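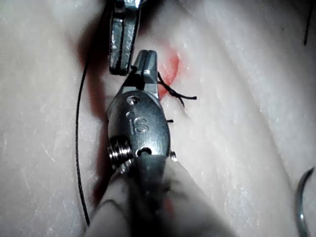

*Ticket 1845, attachment 1. Black suture held in the lower jaws, knotted and frayed tail on the pad to the right.*

**Product:** Hutara practice pad, pale, single layer
**Thread:** Pavard braided practice suture, black, non-sterile, spool lot 119
**Site:** Zasader skills lab, bench two
**Reported by:** lab bench account
**Status:** Closed - workaround accepted, spool replaced
**Opened:** August

### Reported problem

Tails fray after the first throw and the knot will not snug down to the pad. The strand splits into separate filaments near the cut end, the filaments catch on the pad surface, and the second throw locks early. The user first described this as "pad is sticky" and asked for a replacement pad under warranty.

Same pad model has been in use since spring without this complaint. The thread was changed at the start of the month when the previous spool ran out.

### Initial questions to site

1. Was the pad washed or powdered before use? *Wiped with a damp cloth, left overnight. No powder.*
2. Is the thread cut from the spool or pre-cut? *Cut from the spool in 300 mm lengths, all at once, stored in an open tray.*
3. What is used to cut it? *Bench scissors, the same pair that is used for packaging and tape.*
4. Are the ends treated? *No.*
5. Where is the strand gripped while tying? *Wherever it can be picked up. Usually close to the knot.*

### Log

**09:10** - Reviewed attachment 1. The tail ends in two short loose ends and is frayed along with the knot. The pad surface looks smooth, with faint streaks and soft folds. Red staining to either side of the lower jaws, the right-hand patch along what appears to be an incision edge. Replied to site that a pad fault is not ruled out but the thread will be looked at first.

**09:40** - Asked site to run a bare fingertip over the pad, then over a second pad from the cupboard. Site reports no difference in drag between the two. Asked them to repeat with a dry cotton swab. No difference.

**10:25** - Asked site to tie the same knot by hand on the second pad with thread from the current spool. Fraying reproduced. This moves the fault away from the pad. Warranty request on the pad put on hold.

**11:05** - Site cut 12 fresh lengths from the spool with a new blade and sorted them by how the ends looked under the bench lamp. Ends were clean on all of them at the time of cutting. After one throw and one re-grip close to the end, most had started to open. After one throw with the grip kept well back from the end, most had not.

**11:30** - Contributing cause noted: the old scissors. Site sent a separate note saying they fold the thread before it cuts. Lengths from the open tray were already fuzzy before use. Asked site to discard the tray and keep the scissors for tape.

**13:15** - Contributing cause noted: repeated gripping in one place. The faces of the upper jaws are scratched. Scratches alone have not been shown to cut this thread. Site pulled a fresh length through closed jaws several times and found no snag. Not pursued further.

**13:50** - Checked the lot with Polák, who supplied the spool. They confirmed that lot 119 was shipped uncoated. The previous spool was the coated version and has a different order code, one digit apart. The reorder was made by copying the code from a packing slip, and the slip was for the uncoated product.

**14:20** - Root cause agreed with site: uncoated braid ordered in place of coated. The uncoated thread opens at the cut end and has more drag in the knot, so the second throw seats before the first is down. Poor cutting made it worse.

### Workaround, until the replacement arrives

- Cut one length at a time, with a sharp blade, on a hard surface.
- Leave a longer tail than usual. Trim after the last throw only.
- Grip away from the cut end and move the grip point between throws.
- If the end has opened, cut it back to solid braid. Do not twist it closed and carry on.
- Lay the first throw flat and snug it before starting the second. An early lock cannot be pulled down afterward on this thread. Cut it out and start again.
- Brush loose filaments off the pad between knots. A strip of low-tack tape works. Packing tape leaves residue and should stay off the surface.

### Resolution

Polák exchanged the unused part of the spool for the coated version. Site tied a test row on the original pad with the new thread and reported that the throws seat normally and the ends hold. Original pad stays in service. Warranty request withdrawn by site.

The old order code has been struck out on the cupboard list and the coated code written next to it.

### Open items

- Hutara pad sheet says "use with any braided suture." Requested that the next revision mention coated thread. No reply yet.
- Site still has two short remnants of lot 119. They will be used for hand tying only, and the bag is marked "uncoated."
- Related: an older ticket about thread color coming off on pale pads. Site was asked to check and saw no marks on theirs. Not linked.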